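Section 7. Running the Ball Station at an Open Day

These instructions cover the ball station used for visits and public demonstrations. They assume that the Zernell hand grippers have already been charged and paired as described in Section 2, and that the person running the station has done the transfer task at least once without an audience. For school visits to the Fernville building, also read the site sheet kept at the front desk.

7.1 What the station does

A visitor holds a gripper, closes its fingers on a ball, and moves the ball into or out of a clear box. The gripper records the motion through its own camera. The recording can be played back on the station screen as soon as the visitor is done. Most visitors take the gripper with very little instruction. Younger children may need both hands on the handle.

The ball task replaced the older peg task for public use. The pegs were slow to reset, and a dropped peg tended to roll under the rack.

7.2 What you need

Zernell hand gripper, two units
Spare finger pads, one set for each gripper
White board, flat, full table size
Clear plastic box, open top
Orange table tennis balls, one bag
Cao playback unit with screen
Baner power strip with switch
Lint-free cloth
Floor tape

Keep the spare balls out of sight of the grippers. A second ball at the edge of the board makes the playback harder to follow and gives small children something to reach for.

7.3 Setting up the table

1. Place the table so that visitors approach from one side only. The equipment rack goes on the far side.

2. Lay the white board on the table. Press down on each corner in turn. If it rocks, turn it over and try again before using shims.

3. Wipe the board with a dry cloth. Do not use spray cleaner on the day of a visit.

4. Put the clear box on the board with its open side up. It should sit fully on the white area.

5. Put one ball on the board, next to the box, where a visitor can reach it with an arm slightly bent.

6. Run the cables behind the rack and down to the power strip. Tape any cable that crosses a walkway.

7. Switch on the playback unit and wait for the steady light.

Caution: Do not let cables hang over the front edge of the table. Visitors lean on it.

7.4 Checking the view

Start a live view on the playback unit and pick up the first gripper.
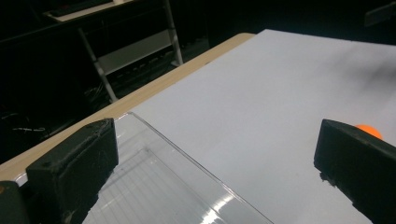 The live view should be checked at working height, with the gripper held over the box in the way a visitor will hold it. Both fingers need to be in view with a clear gap between them. It is normal for a finger to cover part of the target, and with the gripper at an angle you may see only the top of the orange ball behind the tip of the right finger. The box is harder to judge. Its rim reads as a bright line with white glints on it, and the ridges in its floor are faint. If the glare hides the rim altogether, turn the box a little and look again. Scratches on the top of a finger do not affect the recording.

1. Hold the gripper above the box and look at the screen, not at the table.

2. Open and close the fingers fully. The pads should meet evenly.

3. Move the gripper from the box to the ball and back. The picture should not freeze or jump.

4. Set the gripper down, stop the live view, and repeat with the second unit.

Note: Dark surroundings are fine. The station was designed for rooms where the lights over the audience are turned down, and the board gives enough contrast for the ball. What causes trouble is a single strong lamp directly over the box.

If a pad has specks of dust on it, wipe it with the dry cloth. If a pad is loose, replace it before the doors open. The screw should be snug. Overtightening splits the pad around the hole.

7.5 Running the single-gripper demonstration

Allow 2 minutes for each visitor. With a group of 19 or more, split the group and send half to another station first.

1. Show the motion once yourself. Pick up the ball, lift it over the rim, and let go inside the box.

2. Hand the gripper to the visitor with the fingers open and pointing down.

3. Ask the visitor to bring the fingers down on both sides of the ball before closing them. Closing too early pushes the ball away.

4. Press Record when the fingers are over the board.

5. Press Stop when the ball has been released.

6. Play the recording back at normal speed. If there is time, play it again at half speed.

7. Take the gripper back before you invite the next visitor.

Do not correct the visitor during the recording. A missed grasp is useful to show afterward, and people usually see for themselves where the fingers went wrong. If the ball leaves the table, stop the recording and put out a fresh one. Someone can look for the first ball between groups.

Visitors often ask whether the robot is learning while they work. The answer for this station is no. Their recording is stored on the playback unit and is used only for the display. It is erased at the end of the day with the steps in 7.7.

7.6 Running the two-gripper demonstration

This part works well for older students and for adults. Two people face the same ball, each with a gripper, and pass it from one to the other. Each unit makes its own recording.

1. Move the box toward the back of the board to free up the center.

2. Have the first person hold the ball lightly and keep still.

3. Have the second person come in slowly from the opposite side, with the fingers open wide.

4. The second person closes on the ball. Only then does the first person let go.

5. Stop both recordings and play them one after the other.
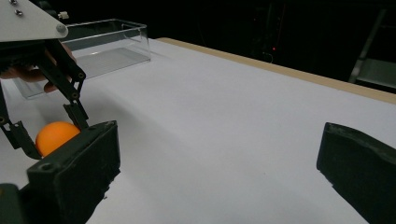 Page 19

Passing works best close to the board. With the ball kept low, a fumble costs nothing, and neither person has to hold the gripper up for long. It also gives the second person a clear look at how the other gripper is placed. In a view like this one, the ball sits between a finger of the other person's gripper and the nearer gripper's own pad, with the linkage arms coming down from under the white plate. Point out the linkage if the group is interested in mechanics. The arms are joined with round pins, and visitors can watch them swing when the fingers open.

Caution: Keep your own fingers on the handle and away from the linkage arms. The closing force is low, but the gap between the arms can pinch skin. Tell each visitor this before handing over a gripper.

Caution: Do not let the two grippers push against each other. If they lock together, both people should open their fingers and lift straight up. Do not twist.

If the recordings do not match in length, check that both units were started before the first person moved. The playback unit does not line them up for you. For a short visit this does not matter, and you can simply play the better of the two.

Common problems

Ball rolls before anyone touches it. The board is not level. Check the table feet on the rack side first.

Ball slips out when lifted. Wipe the pads. If it still slips, change to a new ball, as old ones pick up a film from handling.

Screen shows only one gripper. Turn the second unit off, wait for its light to go out, and turn it on again. Do not pair it again during a visit.

Picture is washed out near the box. Move the lamp or turn the box. Do not change the exposure setting, which is shared by both units.

Recording will not stop. Hold the Stop button until the light changes. The last recording may be lost.

7.7 Closing the station

1. Stop all recordings and return both grippers to their stands with the fingers open.

2. On the playback unit, choose Visitor Recordings, then Erase All. Confirm when asked.

3. Switch off the playback unit before you switch off the power strip.

4. Put the balls back in the bag. Throw away any that are dented.

5. Wipe the box and store it upside down on the lower shelf.

6. Slide the board off the table with a person at each end, and stand it against the wall with the work side facing in.

7. Remove all floor tape. Tape left overnight marks the Fernville floor.

Write any damage in the station log, with the number of the gripper. Worn pads should be reported when the rubbing has reached the edge of the screw hole. Ordering codes for pads and balls are in Section 9.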